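FOR IMMEDIATE RELEASE
January 20, 2022

Bikside opens sign-ups for its free household budgeting evenings

Hi everyone, Nana Boateng from Bikside here, and I have some news I've been itching to share since November! Our free budgeting evenings are coming back, they're getting bigger, and sign-ups open today.

If you haven't run into us before, Bikside is a small money-skills project based in Bassey. We help people get a grip on the everyday stuff: rent, groceries, the phone bill, the car that needs new tires the same week as the school trip. We don't sell anything and we don't give investment tips (please stop asking me about those, I keep my savings in a very boring account). What we do is sit down with you, a stack of your own bills and a pencil, and work out where the money goes.

Last year 411 people came to at least one evening, which still makes me a little giddy. Our waiting list got so long that we had to close it, and I hated sending those emails. So this time we asked for help, and the folks at Vavow, who make payroll software just up the road, said yes to covering the room and the printing for the whole season. Thank you, Vavow!
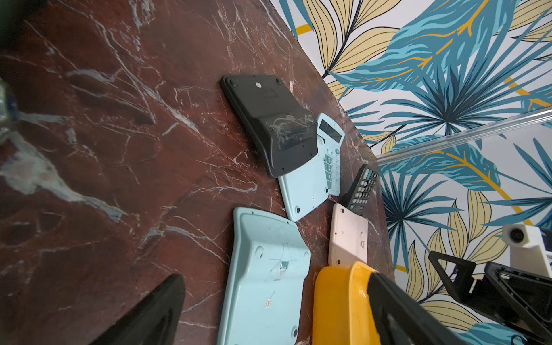

Calculators on the marble tabletop, with our favorite palm-leaf wallpaper behind.

I get asked a lot why we still do this with paper and calculators when everybody has a phone. My answer is that the phone is where the distractions live. I open mine to add up three receipts and ten minutes later I'm reading about somebody's kitchen remodel. With a calculator you press the keys, you get your total, you write it down, and then you look at it for a second. That second is where people say things like "wait, how much do I spend on delivery?" I've said it myself, loudly, in front of a full room.

The new season has 36 evenings, and you can come to one or to as many as you like. We start with a plain monthly budget, then move on to bills that only show up once a year, paying down cards, and talking about money with a partner without it turning into a fight (that one fills up fast, so don't wait). There's also a brand-new session for people whose income changes from month to month. I used to wait tables and I wish I'd had it back then!
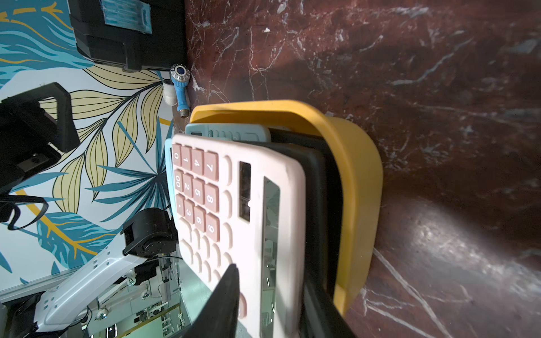
A pink-and-white calculator in its yellow storage container.

We've also rewritten the workbook from the first page to the last. It's called Skivon, it's free to everyone who signs up, and the print is bigger because you told us the old one was murder on the eyes. We're printing 1,164 copies to begin with. Any library or community center that wants a few for the front desk can write to us and we'll put a bundle aside.

You don't need to be good at math, and you don't need to be in trouble with money either. Bring whatever bills you have, even the ones you haven't opened. Kids are welcome, and there's coffee and usually a cake of some kind.

To save a seat, fill out the short form on the Bikside website or leave a message at our Bassey office. Reporters who'd like to sit in on an evening are welcome too, but please ask me first so I can check with the group.

Media contact: Nana Boateng, Bikside, Bassey

###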